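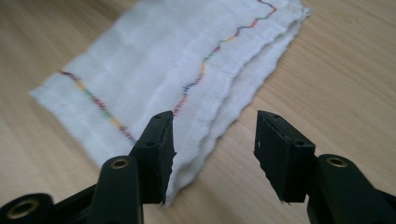

Course Materials > Local Government > Unit 2 > Credit Claiming

June
Prepared by Berenice Carrillo

1. Scope of the unit

This unit examines how elected officials claim credit for public works and how voters assign it. Students should read the Kastby case before the seminar and bring a marked copy.

2. The Kastby case

The mayor of Kastby attributed a new drainage system entirely to the town council. Budget records show that the province paid 78 percent of the cost and the town 25 percent of the remainder. The balance came from a regional loan. Local newspapers repeated the mayor's claim for most of the campaign.

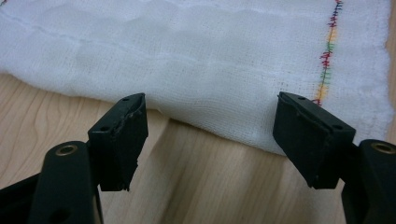 3. Terms to know

Divided responsibility: a condition in which two or more levels of government share a task and voters cannot easily tell which one acted.
Position taking: a public statement on a matter over which the speaker has little control.

4. Written assignment

Write up to 500 words on the transfer of policing powers in Ilby. State which level of government held the authority at each stage, and cite the ordinance 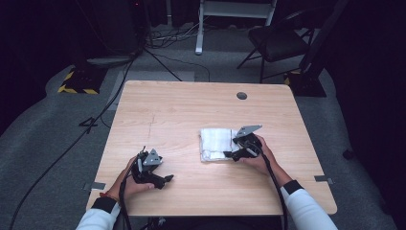 or the budget line that supports each point. Newspaper columns may be quoted as evidence of opinion only. Papers are submitted to Abla Salameh, Escobedo Building, by 5 p.m.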